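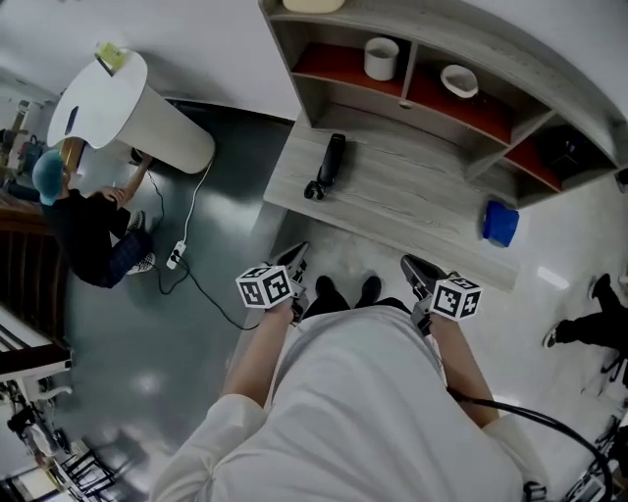

Opening (slides 1 and 2)

Good evening. Thank the Divley library for the room. Mention that handouts are on the side table and that questions are at the end.

Start with the sherd slide and leave it up. Ask what they would do with a broken pot. Most people say throw it away. In Athens you could write a politician's name on a piece and help send him out of the city for ten years.

Define the word before going further. An ostrakon is a piece of broken pottery. Ostracism was the vote that used them. We still use the word for leaving someone out, and that is a weaker meaning than the old one.

How the vote worked

Once a year the assembly was asked whether it wanted an ostracism at all. There was no debate about who. If the answer was yes, a day was set, with a gap of some weeks in between. The gap matters – come back to it later.

On the day, citizens went to the marketplace, which was fenced off with entrances for the different tribes. Each man handed in a sherd with a name scratched on it. Officials checked that enough had been turned in. The ancient writers disagree on whether the minimum was for the whole vote or for one man. Say so and move on. Do not get stuck here the way I did at Prendstead.

The man who lost had ten days to leave. He kept his property and his citizenship. There was no trial and no charge, and he did not get to make a defense speech.

Slide 5: the handwriting

Show the close-up. Read the name out loud, then the father's name. Point out the spelling mistake, and that the letters get cramped toward the edge as the writer runs out of room.

Next slide is the group from the well on the north slope of the Acropolis. All the same name, and only a small number of hands. The usual reading is that they were prepared ahead of time to be given out. Be careful with the wording. We do not know that they were ever used, and a man who could not write well might have been glad of one. This is where the gap of some weeks comes back in.

If somebody asks about literacy, the short answer is that scratching a name is not proof that a person could read a law. 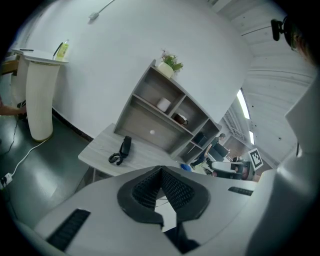

Joanna Threlk
Evening course tutor, Prallodgate Adult Classes

Why it stopped

Ostracism was used for less than a century. The story told in the ancient sources is that two rivals joined forces and turned the last vote against a third man. After that it stayed on the books and the assembly did not use it. Other ways of going after a leader were available by then, mostly in the courts.

Give the other view as well. Some historians think the threat was the point, and that a city could get along with very few actual votes. I lean that way – but keep it to one sentence.

Activity, if there is time

Pass out the clay pieces from Overgaard and the nails. One word each, a food nobody should serve again. Collect them in the bucket and count at the front. Skip this if we are past 8:15.

Close

Back to the sherd slide. Reading list is on the reverse of the handout. Next month is Greek coins, same room. This script is 900 words when read in full, so slow down. Take questions.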